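Caso Lyrics

A set of song lyrics with listener notes, put together for people who study how pop and folk songs talk about grief, worry and getting better. Maintained by Ghazal Nikzad.

What is in it

The set holds 575 songs by independent artists. Every song was released by the artist or by a small label, and every artist or label agreed in writing to have the words included. There is no audio. If you want to hear a song, the links file points to the page the artist asked us to use.

Each song has one text file with the lyrics and one row in songs.csv. The row gives the title, the artist name as credited, the year of release, the language, and the notes from listeners.

Where the songs came from

Most came through two labels, Velteck and Brivero, who passed our request on to their artists. The rest were sent in by songwriters who had seen the call on the Farahani songwriting forum. We closed the call in April and have not added songs after that. Cover versions and translations were left out, even where the artist had the rights.

Lyrics were typed from the artist's own sheet where there was one. Where there was no sheet we typed them by ear and sent them back to the artist to check. The column "source" says which.

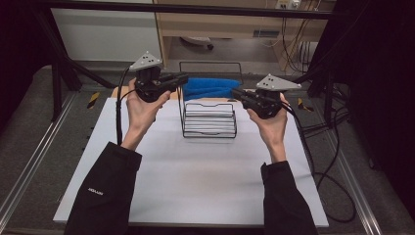

Two hand-held grippers over a white tabletop.

Listener notes

Each song was read and heard by 5 listeners working on their own. They marked the main feeling of the song from a list of 7 labels: grief, worry, anger, longing, relief, hope, none of these. They could also write a short comment. Comments are included as written, spelling mistakes and all, except that we took out names of private persons.

We did not merge the labels into one answer. Listeners disagree a lot on longing and grief, and we think that is worth keeping. If you need a single label, take the majority and say in your paper how you handled ties.

Files

songs.csv – one row per song
lyrics/ – one text file per song, UTF-8
notes.csv – one row per listener per song
links.csv – artist pages
flags.csv – songs with heavy content

Heavy content

20 songs speak directly about suicide or self-harm. They are listed in flags.csv so you can leave them out or warn readers first. Please do not use these lyrics as test prompts in a public tool.

Known problems

Line breaks are not consistent. Some artists write a chorus out each time, others write "chorus" and leave it at that. We kept what they sent.

The year column gives the year of first release, which for a few re-recorded songs is not the year of the version linked.

English is by far the most common language. Do not treat the set as a fair sample of anything wider.

Terms

Free for research and teaching. You may quote up to four lines of a song with the artist's name. Anything longer needs a yes from the artist – write to them through the page in links.csv. Requests to remove a song go to Ghazal and are handled in the next version.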